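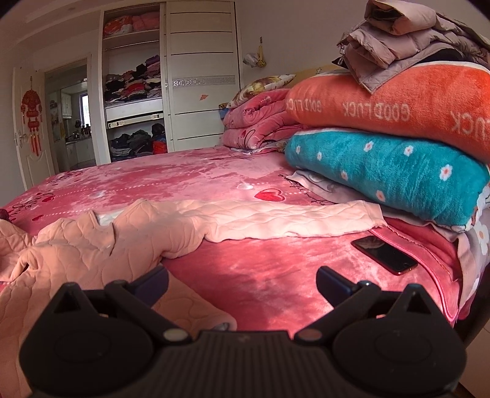
Chapter 2
Bedding and Soft Goods in the Home

A bedroom holds more cloth than any other room in most homes. Sheets, blankets, spreads and quilted clothing all have to be folded, stored and brought out again when the weather changes. This chapter covers how to sort them, how to fold them and where to keep them.

The bed itself is the best work surface for the job. It is wide, soft and at a good height for most adults. Before you start, pull the bedspread smooth and move small items to a shelf or nightstand. Phones, glasses and keys are easily folded into a blanket and can take a long time to find.

2.1 Kinds of blankets

Fleece is light, dries fast and does not need ironing. It is bulky for its weight, so a few fleece blankets can fill a shelf. Plush has a deeper pile that changes shade when you run a hand over it one way and then the other. Fold it loosely - hard creases flatten the pile. Quilted pieces have a filling held in place by stitching. They should lie flat or be folded along the lines of the stitching where possible.

2.2 Building a stack

Put the heaviest blanket at the bottom and the lightest at the top. Fold each one to the same width before you add it. A rolled blanket can go on top of the stack, but it will slide off if anything is placed above it. Turn the thick folded edges toward you so that a single blanket can be pulled out without opening the others.

Printed blankets may be folded with the print outside. This makes them easy to tell apart in a dark closet.

Activity

Work with a partner. Allow 30 minutes.

Štefánia and Matúš are clearing a bed before guests arrive. They have blankets of three thicknesses and one quilted jacket. Write down the order in which they should fold and stack the blankets, and say where the jacket should go. Spend the last 15 minutes comparing your plan with another pair's.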